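Nukel slim matte phone case, black: my review after a whole lot of pockets
Posted 22/09/2024 by Tarun Pant

I am hard on phone cases. I'm putting that first so you know where I'm coming from. My last one was a chunky rubber thing from Joshi that I bought after cracking a screen on the steps at the Grolville bus station, and it did its job, but carrying it was like having a bar of soap in my jeans. It grabbed the pocket lining every single time I pulled it out. So I wanted thin, I wanted plain black, and I didn't want a logo the size of a quarter on the back.

The Nukel was $9 on sale. Nine bucks! I figured if it was terrible I'd be out the price of a sandwich.

First thing, the fit. My phone went in with a good firm push, top corners first and then the bottom, and it has never popped loose on me. Getting it back out is harder. You have to start at one of the top corners and kind of peel, and I've bent a fingernail doing it (my own fault, I was in a hurry and trying to get at the SIM tray in a parking lot). It's loosened up a bit since then, which I like, although I do wonder what it'll be like a year from now.

The feel is the best part. It's soft without being sticky, and it slides in and out of a pocket like it should. My hands run dry in the winter and I was worried a matte case would be slippery, but I haven't had trouble with that. I have dropped it, of course. Twice in the kitchen, once getting out of the car, and one bad one off the top of the dryer that made me say a word I won't type here. The phone's fine. There's a little scuff on one bottom corner that I can find with my thumb, but I have to go looking for it.

Now the camera area. The case has a raised border around the lenses, so when you set the phone down on its back the glass isn't touching the table. I really do care about this one, I set my phone down on everything. It does mean the phone rocks a little when you type on it flat. If you're a person who texts with the phone lying on the desk, that will bug you. It bugs Waraporn, my coworker, who tried it for an afternoon and handed it right back. She has a Rolia folio with the card slots and she's never giving that up, so she may not be the fairest judge.

Lint gets in there too, by the way. The ridge collects it, and I go around the edge with a dry toothbrush when I remember.

My big complaint is fingerprints. Oh boy, the fingerprints. I don't know what I expected from a matte black finish, but it shows everything. Lunch, hand lotion, sunscreen, you name it. You get these grayish smudges across the middle where your fingers rest, and wiping it on your shirt mostly moves them around. What does work is taking the phone out, a drop of dish soap on a damp cloth, and then drying it all the way before the phone goes back in. I do that every couple of weeks and it looks great for maybe a day. If smudges make you crazy, buy a lighter color or something with a texture to it. I've mostly made my peace with it.

A few smaller things. The buttons are easy enough to press, a little stiff at first. My wireless charger works through the case as long as I line the phone up right. My car mount holds it, but it's an old spring clamp and it would probably hold a slice of toast. The lip around the screen side is pretty low, so I kept my glass screen protector on and I'd tell you to do the same.

Would I buy it again? Yep, and I sort of already did, there's a spare in the drawer because of that sale price. I'd give it four stars out of five, with the missing star going to the smudges. If you work around heavy stuff or you're on ladders all day, get something thicker. For an office and a couch and a grocery run it's plenty.

I'm going to try the gray one in October and I'll add a note to this review once I've had it in my pocket for a while.

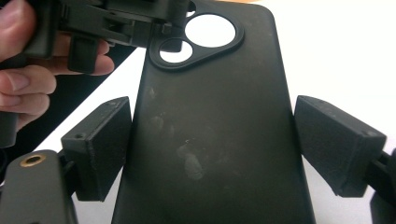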